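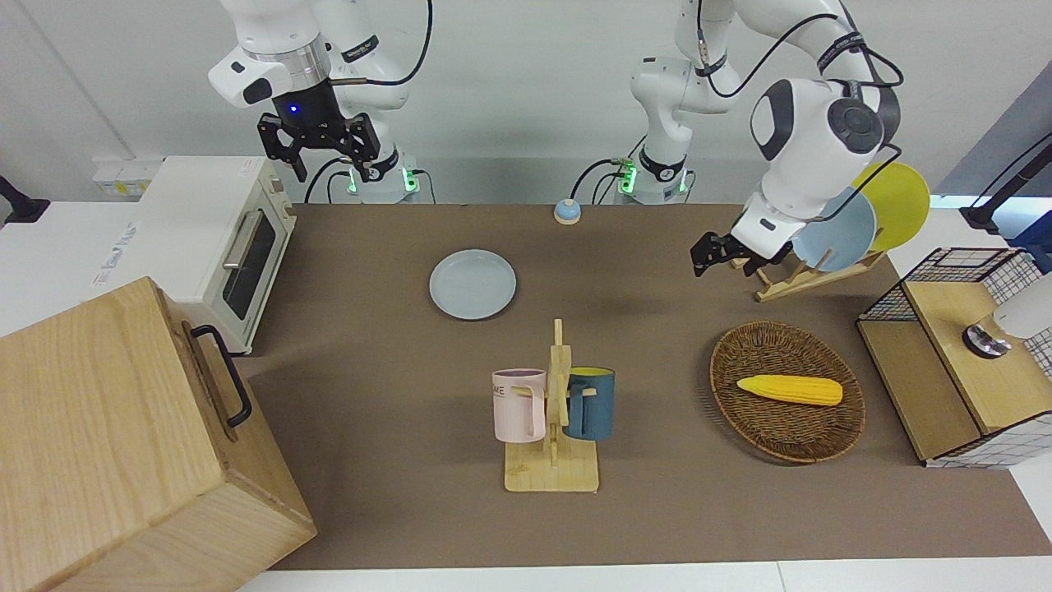
Tostthorpe, March

By Elsa Mustonen
3 min read

We use cookies to remember your settings. Accept / Decline

Two-arm kitchen bench: frequently asked questions

What is the bench for?
Practicing tabletop pick-and-place with household items. The table is shared by members of the Tostthorpe workshop and runs on a controller called Jultari, written by Radu Matei.

Which side is "left"?
Left and right are the robot's own, facing out over the table. Seen from the front, the right arm is the one on the toaster oven side and the left arm is the one by the dish rack. Log files follow the same rule.

What grippers are fitted?
Black two-finger parallel grippers. Mugs are picked by the rim or the handle. Plates standing in the rack are picked by the upper edge. A plate lying flat on the table is harder, and the current routine slides it to the table edge first.

How fast do the arms move?
The limit is 200 mm/s with anyone in the room and 300 mm/s with the door shut. Do not raise either value in the config file. Ask Radu.

What does the bell do?
It marks the end of a run. An arm taps it after the last placement, and a microphone under the table stops the log.

Can I bring my own objects?
Yes, up to 3 kg including the gripper. Glass is not allowed. The toy corn and the wicker basket are the standard pair for a first test; start with those.

Why is the tabletop brown?
Gloss white gave the depth camera trouble with pale plates. The matte brown surface fixed most of it. Reflections still show up when the ceiling lights are on full.

An arm stopped and will not resume. What now?
Check for a cable snagged on the upper links. Clear it by hand with the stop pressed, then home one arm at a time, left first. Error 32 means the two work zones overlap, and homing alone will not clear it. Reload the zone file.

Are the plans available?
The mounting drawings are in the Koubek folder on the workshop drive. Wiring notes are being rewritten by Alcides Queiroz.

Get new answers by email. Subscribe to the workshop newsletter.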